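Ticket 756: Recipe export to PDF drops the fractions
Product: Plellero desktop, build 282
Opened by: Lý
Status: waiting for customer

I keep my family recipes in Plellero and every January I print them as a small book. After the last update, the export loses all fractions. "1/2 cup" is printed as "cup". On the screen it is correct.
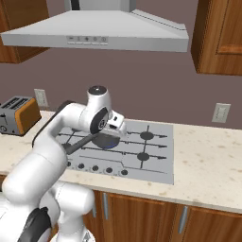 The problem is only in the PDF export. I tried with the font Jestik and with the default font, and the result is the same. The page I use for testing is the one for fried eggs, and its pictures are exported in the correct place. So I think the pictures are fine and only the text is affected.

Steps I did:
Open the recipe, choose Export, choose PDF, leave all settings as they are. Then I did it again with "Embed fonts" turned on. No change.
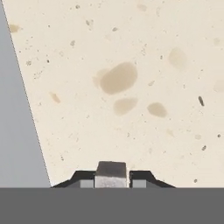
I also exported the full book, 20 recipes. In 2 of them the fractions are still there. Both are old recipes which I imported from Fuvirico and never edited.

Reply from support, 19 December 2025:
Thank you for the clear report. Please open one broken recipe, turn off "Smart fractions" in the Text menu, type the amount again and export.
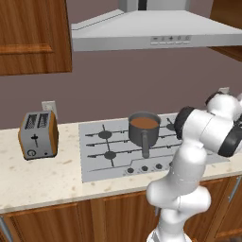

Reply from Lý:
I did this and now "1/2 cup" is printed correctly. But I must type every amount again by hand. Is there a way to do it for the full book? Please do not close the ticket yet.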